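Notebook – kitchen chores bench, beans and scoop
03/03/2026 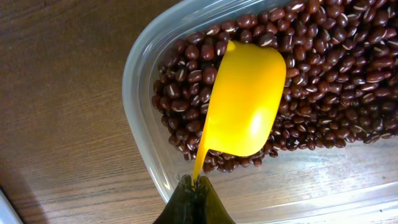
Samira Obeidat thinks we should stop asking whether a machine can scoop and start asking whether anyone would let it do the scooping at home while they were in the other room. Her bar is the pantry test: you say how much you want for soup, you walk off, you come back and there's a bowl with the right amount in it and nothing on the floor. By that bar, she says, we aren't close, and she'd like that written down before I get carried away.

Written down. Now I'm going to get carried away.

Dry beans are a wonderful material to work with. They flow, but only sort of. They pile up, they jam, they slide off a heap just when you think it's settled. Rice is too forgiving and flour gets into everything (we're still finding it in the Bruvstead cabinet from November). Beans are big enough that you can see what's going on between the scoop and the pile, and when one escapes you hear it.

Setup for this round: small red beans, clear tub, yellow scoop held by the end of the handle. The grip is the part I most wanted to try. Up to now we'd been holding the scoop close to the bowl, which makes everything stiff and easy and looks nothing like how a person holds one. Out at the end you get a long lever and a thin flat strip of plastic to hang on to, and any push from the beans wants to twist it. I love this. It's a real kitchen problem and it fits on a table.

Ran 42 attempts at a single scoop and pour. Called it good if the scoop came up with a load, the load went into the target bowl, and the handle hadn't rotated enough that I'd have to reset it by hand. 37 good. Four were twists, all on the way in, all when the approach was too flat and the lip rode up over the pile. The last one was my own fault, wrong start pose.

I'm really pleased with that! Back in November we'd have been lucky to get a clean pour with the short grip.

Things to remember:

Steeper entry, then level out. A person does this without thinking. The old Pririx motion file goes in nearly flat and it needs to be retired.

Go slower at the wall of the tub. The corners are rounded and the scoop wants to climb them.

Clear plastic is still a headache for the depth reading. The floor of the tub comes and goes, and where the table shows through, the planner sometimes believes the table. I've put in a fixed height for now. Ugly but it held.

Low tub is a separate task. Everything above was with a decent heap. Once the beans get thin you have to chase them into a corner, and we have no answer for that yet. Samira's suggestion is to tip the tub, which needs a second arm or a wedge. I'd like to try the wedge first – cheap, and I can cut one from scrap.

On measuring: we aren't. A scoop is whatever came up. If the goal is 600 grams for a pot of soup then we need the scale under the bowl and a small shake-off at the end to trim the load. The Yammine scale reads fast enough, I think, but its cable is too short for where the bowl sits. Asked for an extension. The Farnetti one is accurate but takes ages to settle.

So can it do the chore? It can do the middle of the chore. Opening the lid, finding the scoop when it's buried, wiping up, putting the tub back on the shelf, all still us. Samira added in the margin of my draft that the middle was never the hard part for people either, and that her kids could do it at four. Fair. I'd still happily eat a soup that started on this bench.

Next: wedge, scale cable, then repeat the whole set with the scoop dropped in at random angles. Beans go back in the jar labeled TEST, please, so they don't end up in the break room again.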